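Fault Technician, Two-Arm Cells (2 openings)
Plusum — Robot Reliability Group

Come find out why our hands let go!

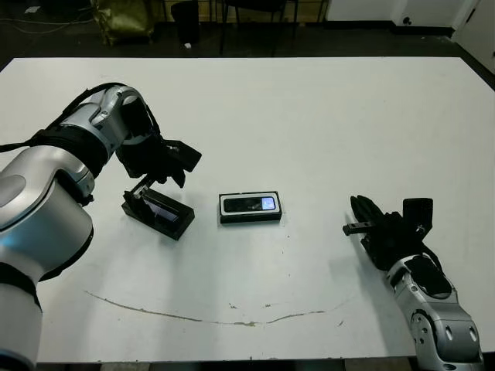 What happened

In March, one of our two-arm cells dropped a part in the middle of a handover. The fingers opened when no open command had been sent, and the arm kept moving for a moment before the stop kicked in. No one was hurt. We pulled the cell out of service that afternoon, went back through the logs and found 412 unplanned releases across the fleet, most of them so small that the retry routine had quietly covered them up.

We've stopped letting it cover them up, and we need people who get excited about a fault that won't show itself when you're looking at it.

What you'll be doing

You'll run the handover again and again at low speed, with small devices and holders on a plain tabletop, and write down every release, slip and late stop. You'll swap hands between arms, check cabling at the wrist, compare finger commands with what the fingers did, and work with our controls people (a friendly bunch, and they do answer messages) on the Sekton stop logic. Some days you'll get nothing at all. Other days you'll get three releases before lunch and the whole room will come over to look — those are great days.

You'll also have full authority to stop a cell. No one will ask you to restart it until you're satisfied.

What we'd like to see

- Hands-on time with robot arms, CNC machines, packaging lines or anything else that can pinch you
- Comfort reading logs and a wiring diagram
- Clear written notes
- Lockout training, or willingness to take ours in the first week

A degree is fine, and so is none. Python helps.

The details

Full time, day shift, 7:30 a.m. start. Closed-toe shoes required. You should be able to lift 60 pounds with a partner.

To apply, send a resume and one page on a fault you chased down, including the wrong guesses. We love the wrong guesses! Put "Fault Technician" in the subject line.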